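Buscar en el sitio Buscar

Mantenimiento de equipos de sobremesa – Apuntes de la unidad 5
Apertura de la torre, zócalo y memoria
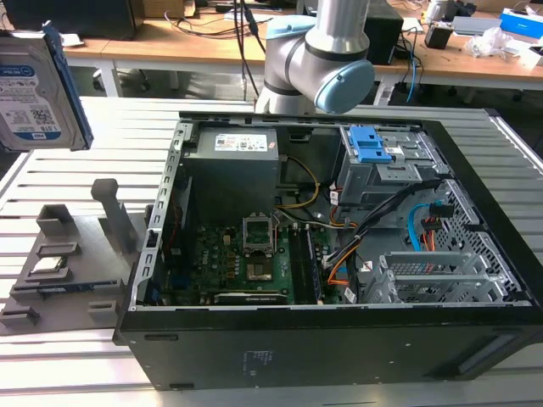 1. Antes de tocar nada

Casi todos los manuales empiezan con una página entera sobre la pulsera antiestática y media línea sobre el cable de corriente. En este curso el orden es el contrario. Se apaga el equipo, se desenchufa, se mantiene pulsado el botón de encendido unos segundos y entonces se habla de pulseras. Quien trabaje con la fuente conectada «porque así hace tierra» puede leer la discusión completa en los apuntes de la unidad 2; aquí no se admite.

La torre se trabaja tumbada, con el lado abierto hacia arriba. He visto a gente cambiar una memoria con la caja de pie y el brazo metido hasta el codo. Se puede hacer. También se puede dejar caer un tornillo detrás de la placa y pasar la tarde buscándolo.

2. Reconocer el interior

La caja de la fotografía es negra y tiene la fuente en la parte superior izquierda, con la etiqueta de especificaciones a la vista. La placa verde queda debajo. A la derecha están la bahía de la unidad óptica, con su pestillo azul, y la jaula de los discos.

Se suele enseñar que los colores de los cables bastan para identificarlos. Yo no me fiaría. El cable SATA de este equipo es azul, en otros es rojo o negro, y el color no dice nada de la velocidad, por mucho que lo repitan en los foros. Lo que identifica un cable es el conector. En los mazos de la fuente el color orienta algo más, pero hay fabricantes con criterio propio: si hay dudas, se consulta la documentación del equipo y se mide con el polímetro.

Tampoco conviene creerse la etiqueta de la fuente sin leerla. Una cifra grande (400 W, por ejemplo) es la potencia total. Lo que interesa es el reparto por líneas, que viene en letra pequeña y que casi nadie copia en la ficha. En la ficha de esta unidad se copia.

3. El zócalo

Con el soporte levantado, la zona de contactos queda expuesta y es lo más delicado de toda la placa. Normas del taller:

– No se toca con los dedos ni se sopla.
– No se apoya nada encima, tampoco «un momento».
– El procesador se coge por los bordes y se deja en un sitio fijo, nunca suelto sobre la mesa.
– Antes de montar se localiza la marca de orientación, en el procesador y en el zócalo.
– El procesador se posa. Si hace falta apretarlo para que entre, está mal puesto.

Sobre la pasta térmica circulan más opiniones que mediciones. Que si un grano de arroz, que si una cruz, que si extenderla con una tarjeta. La guía de Fluverik dedica 5 páginas al asunto y no aporta una sola temperatura. Usad una cantidad moderada en el centro, limpiad siempre la pasta vieja y anotad las temperaturas antes y después. Si vuestros números contradicen estos apuntes, traed los números.

4. Memoria

Las ranuras tienen una muesca y el módulo solo entra en un sentido. Aun así, todos los cursos hay alguien que lo intenta en el otro. Se abren las pestañas, se alinea la muesca y se presiona por los dos extremos hasta que encaje.

El consejo de limpiar los contactos con goma de borrar aparece en el cuaderno de Foltent y en medio internet. Deja restos y desgasta el baño. Para una limpieza corriente basta alcohol isopropílico y un paño que no suelte pelusa, con el módulo fuera del equipo.

5. Trabajo de la unidad

Ficha 273. Dibujad el interior de vuestro equipo con fuente, placa, zócalo, memoria, bahías y recorrido de los cables. Indicad qué habéis comprobado y qué habéis supuesto – son columnas distintas y se puntúan por separado. Una casilla con «no lo sé» vale más que una inventada.

Entrega: 8 de abril de 2021.

Lectura opcional: Favumard, cuaderno de montaje, capítulo sobre zócalos. El resto del cuaderno está anticuado.

Contacto: buzón del aula de taller | Volver arriba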